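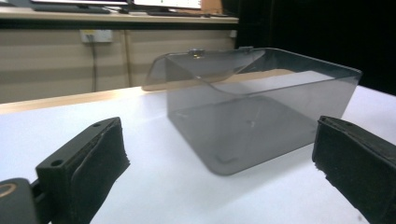 I want to make a case for smoked plastic. Gray, see-through, a little glossy, the color of cheap sunglasses. I think it's the best thing to happen to a desk in years and I'm going to be unreasonable about it for the length of this page.

Most storage comes in two camps. You have your clear boxes, where everything is on show all the time, and you have your solid ones, where things go to be forgotten. I've lived with both. My clear years were the worst. I had a stack of Sekton cubes next to the monitor and every one of them was a little shop window: rubber bands, dead pens, the adapter for a phone I gave away, a receipt curling up against the side. Nothing was out of place and the desk looked like a yard sale. Then I went the other way and bought a white lidded thing from Løken that looked wonderful for a whole spring. I found my spare keys in it in June, after paying for new ones.

Smoke sits between the two. The walls darken whatever is behind them by a shade or two, enough that the bright labels and the orange cable quit shouting, and you can still tell a charger from a roll of tape without lifting anything. It's a dimmer switch for clutter! I know that sounds like a lot to ask of a plastic box, but try it. Put the same handful of junk in a clear tray and in a gray one, leave them next to each other for a day, and notice which one you keep wanting to tidy.
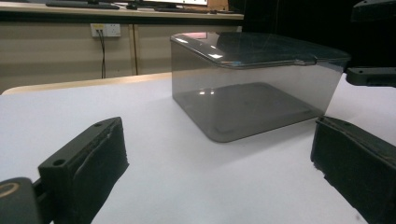

*Smoky gray with the lid down.*

Now the lid. I'll say it plainly: a box that lives on a desk should have one, and it should be attached. I've owned plenty of the lift-off kind, and a lift-off lid is a second object you have to find a place for. You take it off with one hand (the other is holding the phone, or a sandwich) and then you stand there. It goes on top of the keyboard. It goes on the printer. By the end of the week it's under the mail, and your lidded box is an open box, filling up with dust and paper clips like any other.

A hinge fixes all of this. The lid goes up, leans back and waits for you. You fish out the stamps, you push it down, done. I like the small metal kind of hinge best, two of them along the back, a bit of shine against all that gray. They make the box feel like something closer to a cigar box or a jewelry case, and I treat it better as a result. I'm not proud of how much a pair of hinges affects my behavior, but there you go.

And corners, while I'm at it. Round ones, please. A square inside corner collects eraser crumbs and that gray felt that comes from nowhere, and no cloth ever made will get into it. With a rounded corner you wipe once around and it comes out clean. They're kinder on the knuckles, too.

I sent an early version of this to a few people, expecting applause.

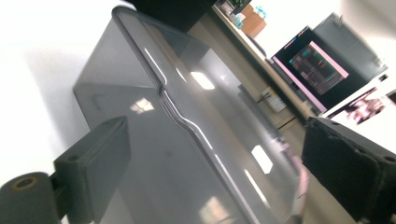

Siv Haugland thinks I'm in love with a fingerprint collector. Smoked plastic shows every touch, she wrote, it shows every scratch the first time you slide a stapler across it, and in a room with overhead lights all you ever see is the lights. She'd take a cardboard shoebox with a word written on the end in marker. "At least the shoebox knows what's in it."

It's a good objection and I've been chewing on it since Thursday. She's right about the fingerprints. I keep a glasses cloth in my top drawer now and I use it more on the box than on my glasses. She's right about the scratches as well, though I mind those less; the lid of mine has a haze of fine ones near the front where my thumb goes and I've grown fond of them. As for the reflections, I'd call that a feature. A glossy dark surface picks up whatever light the room has and gives a bit of it back, and on a pale desk that does more for me than any of the little ceramic animals I used to keep there.

Where I won't budge is the shoebox. I've had labeled shoeboxes. The label says PHOTOS, and inside are batteries. A label is a promise you made once, on a good day, and a see-through wall just tells you the truth every time you walk by.

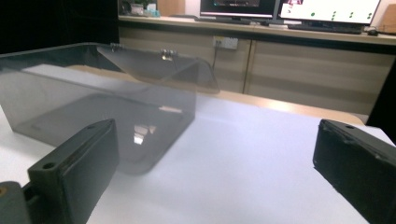

So what belongs in one? Less than you'd think. The things you reach for every day can stay out, and the things you need once a year should go in a closet. What's left is the middle layer, the stuff you touch every week or two: stamps, the good scissors, spare earbuds, a tape measure, the checkbook if you still have one. I emptied my desk drawer onto the floor before deciding and counted 117 items, which was a bad evening. After the pens that didn't write and the keys that opened nothing, 15 went into the box, with room over them. Keep the room! The floor of a smoked box is a lovely thing to be able to see, and once it's buried you've lost half the reason for having it.

Shape matters more than size. Long and low beats tall every time, for the plain reason that tall boxes make you dig. I bought a tall Tarnus one first and sent it back. A Clolier tray I liked very much had no lid, so see above.

Get one, and only one to begin with. I have a friend who got carried away and ordered seven, and now she has a wall of gray rectangles and has to think about which is which, and we're back at the yard sale with the lights turned down. One box, on the desk, within reach of your left hand. Leave it a month before you go shopping for a second.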